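Care of Light Wood Tabletops
Household Guidance, Ljungberg Residence Services

Residents of furnished apartments are asked to follow the guidance on this page when cleaning and using the tables supplied with their home. It applies to all pale wood tops with a matte or satin finish. Tables with a glass, stone or painted top are covered on a separate page.

Daily cleaning

Remove crumbs and dust with a dry, soft cloth before any water is used. Grit that is rubbed across the surface under a damp cloth leaves fine scratches, and these show most clearly on a pale top when daylight comes in from the side. Wipe in the direction of the grain. The edges should be wiped last, with a clean part of the cloth.

Small specks are easily missed on light wood. Look across the surface at a low angle, from two sides of the table, and lift loose bits with the cloth. Do not scrape at them with a fingernail or a knife.
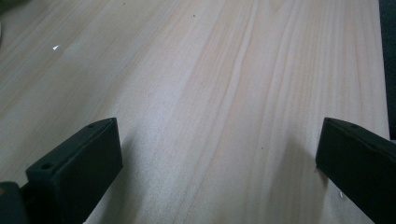 Light wood top with fine grain lines; small specks remain on the surface.

Weekly washing

1. Add 13 milliliters of mild, unscented dish soap to a bucket holding two liters of lukewarm water.
2. Wring the cloth until it no longer drips.
3. Wipe the whole top along the grain, including the area under any tray or table runner.
4. Wipe again with a second cloth and plain water.
5. Dry at once with a cotton towel.

Window spray, scouring powder, bleach and products containing ammonia must not be used. Furniture polish with silicone is also unsuitable, as it prevents a later coat of oil or varnish from holding. Microfiber cloths are acceptable if they are new or have been washed without fabric softener.

Spills and stains

Blot spills immediately with paper towel, working from the outside toward the middle. Coffee, tea, red wine and beet juice may leave a mark within minutes. Should a mark remain after washing, leave the table to dry overnight and examine it again in the morning before taking further steps. White rings left by hot cups often fade during this time.

Grain lines and natural streaks are sometimes mistaken for stains. A streak that follows the neighboring lines and feels the same as the wood around it is normally part of the board and should be left alone. A stain more often crosses the grain or has a rounded outline. 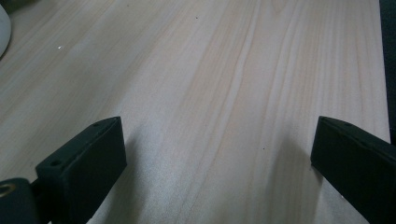

May a raised or wavy line in the grain be sanded flat?
Residents should leave such lines as they are. Sanding one spot removes the finish there and produces a dull patch that takes up dirt more quickly than the rest of the table.

Heat, moisture and sunlight

Place a trivet under every pot and serving dish. Felt pads are recommended under lamps, vases and potted plants, and the pads should be replaced when they become hard. Potted plants also require a saucer without cracks.

Pale wood darkens or yellows with exposure to light. Move placemats, bowls and other standing objects from time to time so that the color changes evenly. In December and the following months, when heating dries the indoor air, tables should be kept well away from radiators.

Light sanding and oiling

This section concerns oiled tops only. A varnished or veneered top must not be sanded by residents. If the type of finish is unknown, contact the furniture office before starting.

Sand the entire top by hand with 200 grit paper, along the grain and with even pressure. Paper of 100 grit is too coarse for this work. Remove all dust, apply a thin coat of clear furniture oil, and wipe off the excess after the time stated on the can. Oily cloths can ignite on their own and must be laid flat outdoors to dry before disposal.
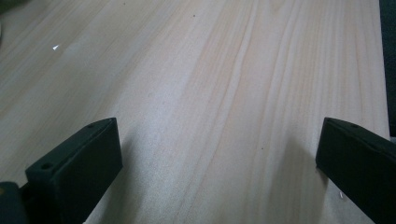 Pale wood surface with streaks running along the grain.

Damage and repairs

Dents, lifted edges and burns should be reported to Vira Horobets at the furniture office. Repairs are assessed every Wednesday by Valter Blomqvist, and residents are asked to clear the table beforehand.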